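Bring Back the Real Plates

The community hall in Bakthorpe switched to disposable plates five years ago, and I think it was a mistake. I said so at the time and I have not changed my mind.

The argument for paper was that it saved work. After a supper for 618 people spread over two sittings, you could tip the whole lot into bags and go home. I understand the appeal. I have stood at that sink in November at eleven at night, and it is not fun.

But a meal on a paper plate is a shorter meal. People hold it in one hand, eat standing up and look for a bin. Put the same rice and chicken on a proper plate and they find a chair. They stay and talk to whoever is in the next one. That was the point of the suppers in the first place.

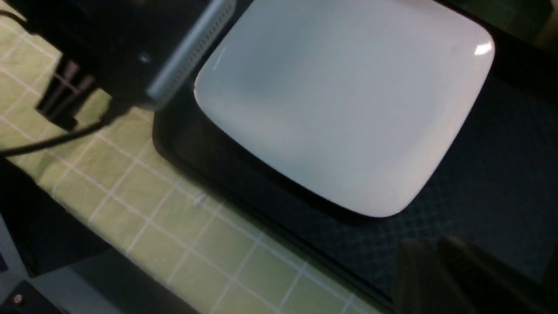
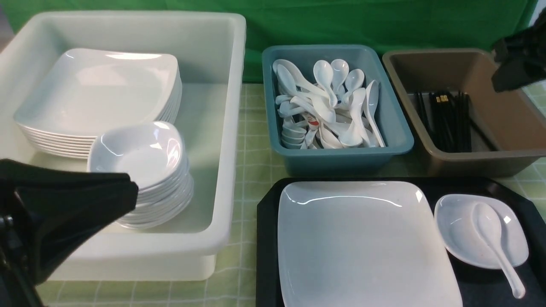 Cost gets brought up a lot. A decent secondhand plate costs less than most people think, and it can be used every week for years. The paper ones are bought again every time. Teguh Kwok, who ran the kitchen before the switch, kept a notebook of what got broken. In one year it was 32 plates, and the year before that it was 31. He replaced them from the raffle money and had some left over.

The washing up is a fair complaint, and I don't want to wave it away. It fell on the same few people, mostly women over sixty, and they were right to be tired of it. The fix was to share the job out. Other halls put a sign-up sheet by the door, with half-hour turns, and they manage. Some of the best talks I have had in that building were over a drying towel – you can't look at your phone with wet hands.

Matching doesn't matter either. We once turned down a box of good plates because they were a different shape from ours. Nobody goes home from a supper complaining that their neighbor's plate had corners.

I would start small, with one supper and one sink. If it goes badly, the paper plates are still in the cupboard.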